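The Pink Bin Shift
What I learned spending my Saturdays next to a two-armed coworker

I was supposed to spend one afternoon at Kovalchuk. That was the whole assignment! Go see the returns warehouse, talk to a few people on break, write something breezy about the future of work. I ended up going back so many Saturdays that the woman at the front desk stopped asking me to sign in and just waved.

Kovalchuk handles returned goods for online stores. Clothes, mostly, with some camping stuff and a whole lot of shoes (you people return so many shoes). There are 76 folks on the floor across two shifts, and until last year every one of them did some version of the same thing: empty a bin, check what came out of it, put the empty bin where it belonged, reach for the next one. On a heavy day after the holidays a single bench could go through 122 bins. One guy who's been there 12 years told me his shoulders know what month it is.

So the company brought in a pair of robot arms from an outfit called Jomora, set them at a bench, and started teaching them the dullest part of the job, the bins themselves. Picking one up by the rim, turning it, setting it down, doing that again. I figured there would be grumbling, and sure, there was some. But mostly what I heard was impatience. Can it go faster? Can it take the big crates too? When do we get one on our side of the room?

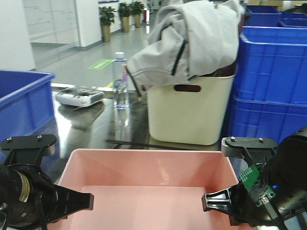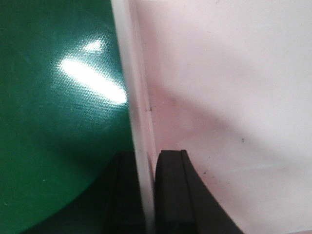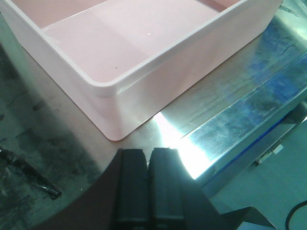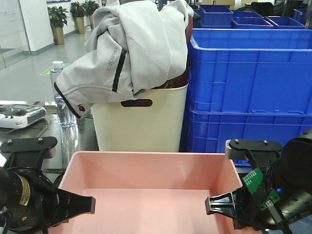
The pink bin and the arms at the Kovalchuk bench.

What surprised me was who ended up running the thing. I'd pictured engineers flying in and sitting around with laptops, and for the first couple of weeks that's pretty much what it was. Then they went home and the sorters took over. The one I got to know best had never used anything fancier than a label printer at work, and now she spends half her shift at the arms, resetting the bin, watching the grip, deciding whether a try was good enough to keep. She's tough on it, too. I saw her toss out a run that looked perfect to me. "It pinched the corner," she said, as if I should have been ashamed for missing it.

She got a raise for it, which she wanted me to print. She also told me she misses the noise of the line and the gossip that went with it, and that standing there watching is a different kind of tired. Her feet used to hurt at the end of the day and now it's her eyes. She does 30 minutes on and then swaps with somebody, a rule the sorters came up with themselves after one very long week in December when everybody was snapping at each other by lunch.

Not everyone is sold. I had coffee with two guys from the late shift who think the friendly part is temporary. They both worked at Poditz before it closed its packing hall, and they've heard the line about robots taking only the boring jobs. "I'm good at the boring job," one of them said. I didn't have an answer for him. The managers say no positions go away this year, and when I asked about next year I got a lot of nodding and an offer of more coffee.

I will say the place feels different from when I started coming. People stop at the bench on their way to lunch and heckle the arms like it's a ball game. There's a signup sheet for training now, and it filled up before I got a picture of it. The Curkoser people, who run the building next door, have come by twice to look, and they stayed a good long while the second time.

I tried a turn at the controls on my last visit. I dropped the bin, picked it up crooked, and dropped it again, and my friend the sorter threw out every one of my tries.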